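Review: Kvaran two-arm learning kit, after one season of use
Posted 17 February 2021 by Zdzisław Dudek

I bought the Kvaran kit to test one method: imitation learning with a small number of human demonstrations. The method paper from Zaketari promises that a policy can learn a two-arm task from 32 demonstrations, if the wrist views are good. I wanted to know if this is true outside of their laboratory.

What you get

Two arms, the teaching handles, and the Clukent software for recording and training. The manual is clear in most chapters, but the chapter about calibration I had to read several times. Count one full day for it.

The task I chose

I chose the hotel door hanger. The robot must bring the card to the lever handle and put the oval hole over it. It sounds easy, and for a person it is. For the policy it is difficult, as the card is flat and the goal is small.

The long pointed fingers are the part I like most. They can go close to a thin card without pushing everything around it. The small white camera sits on a bracket on top of the wrist, and I find this a good place, near to the fingers. I am less happy with the braided cable, which hangs in a big loop under the wrist. For work near a handle I would prefer it shorter.

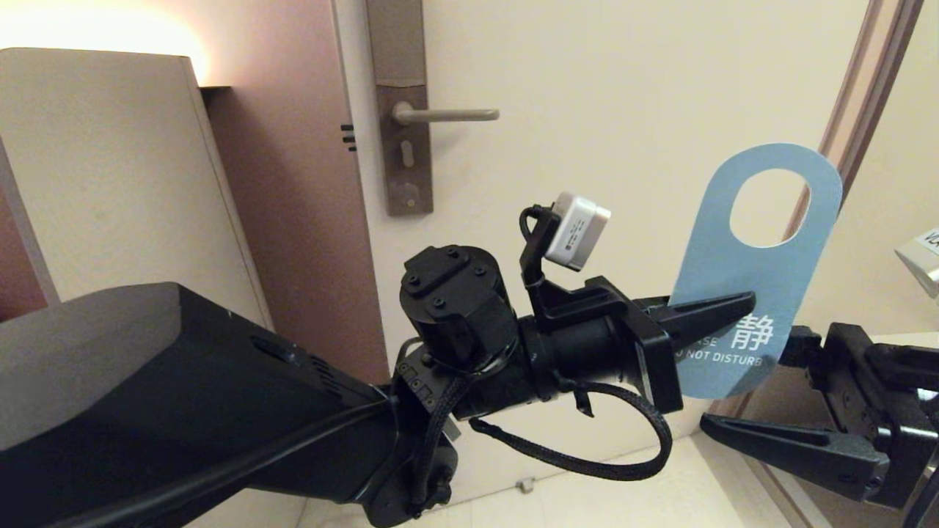 Results

With 32 demonstrations the policy succeeded in 41 percent of the trials. This is lower than the paper says, but my corridor has warm light and theirs did not. Then I added 8 demonstrations where I started from a bad position and corrected it. These helped more than I expected, mostly in the last centimeters before the handle. Training took roughly 800 minutes on my computer.

The usual failure is that the policy goes too low and stays there. It does not try again by itself.

Compared with Bustix

The older Bustix kit has stronger motors, and its software is quicker to install. Its fingers are wide, and with cards I had little success.

My opinion

I recommend the kit to small groups who want to repeat published results. For a first robot it is too much work. In May I will test it with two different handles.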